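Home Explore Lists Saved

Dennis Kaijage
Spreadsheet lookups, thread

1/ A lookup that returns #N/A on a value you can see in the table is almost always a type or whitespace problem. I had 467 of them this morning in a parts list exported from Zelido. Notes follow, in the order I check.

2/ Check the type first. =ISTEXT(A2) on the lookup value, then the same on the first column of the table. If one says TRUE and the other FALSE, stop there. The text "649" and the number 649 do not match in VLOOKUP, MATCH or XLOOKUP.

3/ Fix for numbers stored as text: select the column, Data > Text to Columns > Finish. No settings needed. This converts in place. VALUE() in a helper column also works if you want to keep the original export untouched.

4/ Don't run that on part codes with leading zeros. 00649 becomes 649 and you will not get the zeros back. In that case convert the other side to text: =TEXT(A2,"00000").

5/ Next, length. =LEN(A2) on both sides. If the export shows one more character than you can read, it is a trailing space. TRIM removes ordinary spaces.

6/ TRIM does not remove character 160, the non-breaking space. Anything pasted from a web page may carry it. Use =TRIM(SUBSTITUTE(A2,CHAR(160)," ")). On the Mac, use UNICHAR(160) to be safe.

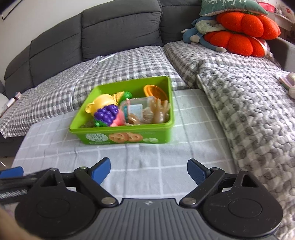

7/ Match mode
VLOOKUP's fourth argument defaults to approximate match. Leave it out on an unsorted table and you get wrong answers with no error. Always write FALSE or 0. XLOOKUP defaults to exact.

8/ Lock the range. $F$2:$H$100, or the table slides down as you fill and the top rows drop out of the search. A named table avoids this.

9/ Do not wrap the formula in IFERROR until all of the above is done. It hides the count you need. Use IFNA when you do wrap it, so a #REF! still shows.

10/ Result on my sheet: 3 codes left unmatched, all missing from the Urico price file. Those are real gaps.

Replies

Ctibor Šťastný
Character 160 got me for most of November. Does CLEAN catch it?

Dennis Kaijage
No. CLEAN removes codes 0 to 31 only.

drestik_ops
Text to Columns turned two of my codes into dates. Set the column to Text in the last step of the wizard if they have a dash in them.

Show more replies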